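Robot arm drops or crushes small packets and knocks cups on a serving tray. Where is the fault?

Asked by wattimena_k
Viewed 884 times

I hope this is the right section. I am building a small tabletop arm at home with a two-finger gripper. The kit is a Plasus, bought second-hand from a seller in Wurnley. The job is to lay out a tea tray: take snack packets from a pile, put them in the tray, then place the cups beside the teapot.

I teach it from head camera recordings of a person doing the same work at a low table. I have 3344 short recordings now. Until August the arm behaved quite well with boxes and plastic bottles. Since I changed to packets and cups, I have two faults.

First fault: the packet. The fingers close, the packet slides down, and the controller takes this for "not gripped yet" and closes more. Last week it burst one and there were crumbs in the wrist joint, which I cleaned for a full evening. In the recordings a packet is held with both hands, like this. 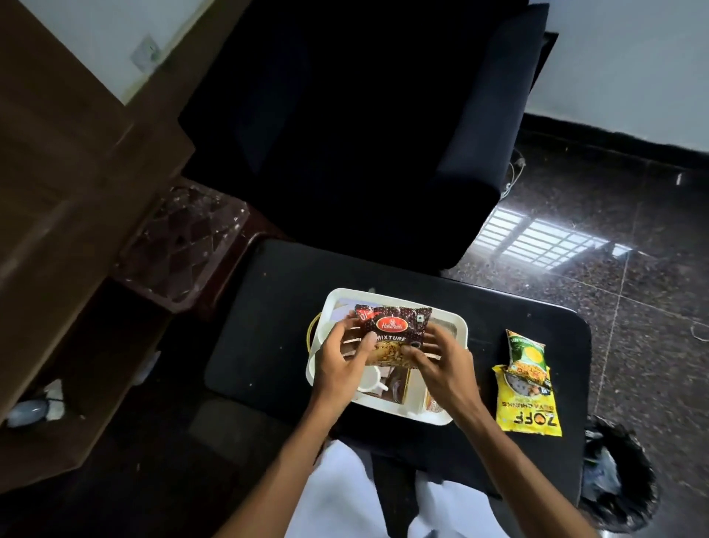

Packet held at both sides over the tray

Second fault, and for me the worse one: the cups. When the arm puts a cup down near the teapot, it does not stop after it touches the neighbour cup. It pushed one over the rim of the tray and the cup broke on the floor. My own hand was near at this moment because I wanted to save it. I was not hurt, but I did not like it.

The log shows motor current going up for 13 samples before the stop comes. I have read the manual two times and I do not find where this delay is set. Is it the force limit, the recordings, or the gripper?

4 replies were posted, 1 was removed by a moderator. Showing 3.

grallcombe_bench

Please begin with the safety part and leave the packets for later. You wrote that your hand was near. Do not do this again until the stop works. A cup is cheap.

The 13 samples are most likely a filter. Many controllers wait for several high readings in a row, so that one noisy reading does not stop the arm. With a box it makes no difference, the box moves away a little. With a cup standing against a teapot there is no free space, and all of the delay becomes pushing. Look for a setting with a name like "debounce" or "contact count" and try 4. If it then stops for nothing, make the last part of the movement slower and do not raise the number again.

Also fit a real emergency switch which cuts the motor power - not a key on the keyboard. Keep it on the side where you stand.

For the cups, look how close the target positions are in your recordings.

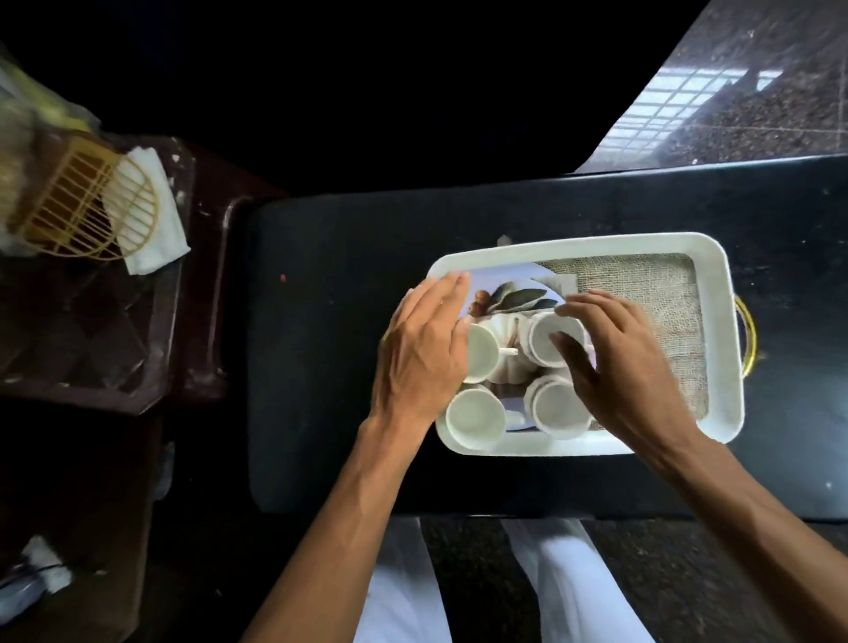
Cups grouped close around the teapot

I took this one from the set you linked under your earlier post. The rims are nearly touching one another, and one hand is resting on the tray while the other has a cup. Your arm is alone, so the tray can slide when it pushes. I would clamp the tray, or put a rubber sheet under it, and for the first tests move each cup target outward. Test with paper cups until you trust it.

About the packet: a full bag of snack is mostly air and loose pieces. When you press the middle, everything moves away from the finger. Take it by the flat seal at the top, with a low force and a fixed closing width. The controller must not be allowed to close more only because the thing is sliding. When it slides, it should put down and try again.

tinplate_ned

had the same with crisps. wider rubber fingers, done

slow_axis

I agree with most of the first reply, but I would check one more thing. Your recordings are of two hands and your arm is one. In the packet picture the left hand and the right hand each hold one side. If you copy only the path of the right hand, the arm goes to the right edge of the packet and pinches there, and the weight hangs from one corner. Of course it slides. More recordings of this kind will not repair it. You need some where the person uses one hand only, with the other kept off the table.

Wider fingers help with the grip but they will make your cup problem worse, because there is less room between the rims. If you change them, run the cup test again from the beginning.

Comment from wattimena_k

Thank you to all. The setting was called "settle count" and it stood at 13, so the first reply was right. With 4 it stops much sooner, though it also stopped two times in the air for no reason. I have made the end movement slower as advised and the tray is clamped now. The switch is ordered. I will make the one-hand recordings next and leave the packets out until then.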